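6th January, and the parking lot at the Altden pottery works was full before ten! I had driven over from Durnitz with a thermos and very low expectations (winter open days can be a bit sleepy), and I ended up staying until they turned the lights off.

You start in the clay yard, where the raw stuff comes in by the truckload and sits under tarps to weather. Our guide was Zuleica Leite, who has worked there since she left school and talks about mud the way other people talk about wine. She let us squeeze two kinds, one gritty and one as smooth as butter, and then marched us inside to the mixing room, where it was too loud to ask anything.

The throwing room was my favorite. Fereshteh Kiani was making soup bowls, one after another, chatting the whole time and hardly looking down. I had a go at the next wheel and produced something like an ashtray that had been sat on. She was very kind about it – she even asked if I wanted it fired.

Then the kilns. The big one is called Vieira, after the family who built it, and it holds 2,310 pieces when it's packed right. Packing takes two people a full 16 hours. It had been opened the night before, so we could put our heads in and look up at the arch, all shiny and brown from years of salt. I could have stood there all afternoon.
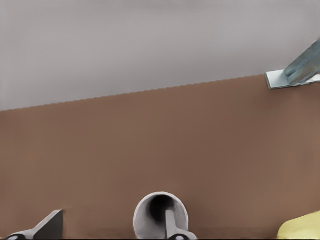

*2 min read*

The glaze talk came after lunch, and I'd expected to drift off. Not a chance! They had 80 test tiles laid out for us to pick up and turn over, with the recipe scratched on the back of each. Warm browns and pale grays are what the works is known for, and I now have strong opinions about both.

The seconds shop is by the gate. I bought a Jivedon jug with a wobbly lip, and I have used it every day so far. Bring cash, wear shoes you don't mind getting dusty, and take the number 57 bus if you can, as the lot is tiny. The next open day is in December, and I already have it on the calendar.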